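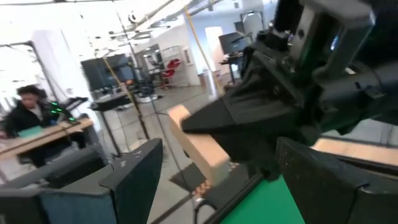

## About Silta

Silta is a block lending library. We keep building blocks in Hartley and lend them out to preschools, daycare homes, grandparents with a spare corner of the living room, and anyone else who has a floor and a child (or several) to put on it. You borrow a set for a month, build whatever you like with it, bring it back and go home with a different one if you want.

We opened in March with one shelf of sets that had outgrown their first home, and a notebook to write down who had what. The notebook is still in use, although it's the third one now, and we have 200 families and 8 preschools in it. Most of them found us through a neighbor, and we're very happy to keep it that way – there is something nice about a set of blocks going up and down the same street all winter.

## What we do all day

A good part of our day is sorting. Sets come home mixed up, as they should, with the pinks in with the blues and a ramp from the big set hiding in with the small cubes. Everything gets tipped out on the green table and looked over one block at a time. We check the corners, wipe off the jam and the crayon, and put anything badly chewed to one side to be replaced.

After that it goes back together by set. We like to try a few pieces against each other before they're packed, a slope up against a low flat block for instance, or a little one on top of a long one, to be sure they still sit well.

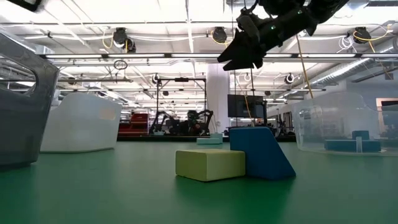
It takes longer than just dropping them in a bag, and we're often told so, but we've lent out blocks long enough to know that a wobbly piece is the one a four-year-old will choose for the bottom of the tower.

Packing is the part visitors seem to enjoy most. We use plain bins with rounded corners, some clear, some white and some dark gray, and sort by color before we sort by shape. You're welcome to do it your own way at home! Several of our preschools have made it the last job before snack, and the children take it very seriously.

## Where to find us

We're upstairs from the Cendik bakery in Hartley, through the side door, and the whole place is 1000 square feet including the stairs, which squeak. Families out in Skostmont can pick up and return at the school there once a month. Ring the bell twice if the downstairs door is closed – we may have our hands full.

Membership is paid once a year and covers the whole household. If that's hard to manage just now, please tell us and we'll work something out.
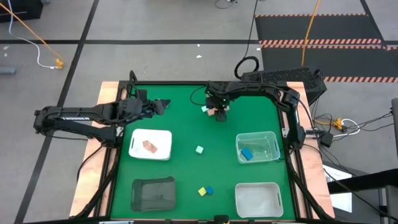 **What happens if we lose a block?**

Tell us when you bring the set back, and we'll fill the gap from our spares at no charge. If the missing one comes out from under the couch later on, drop it off the next time you're passing by.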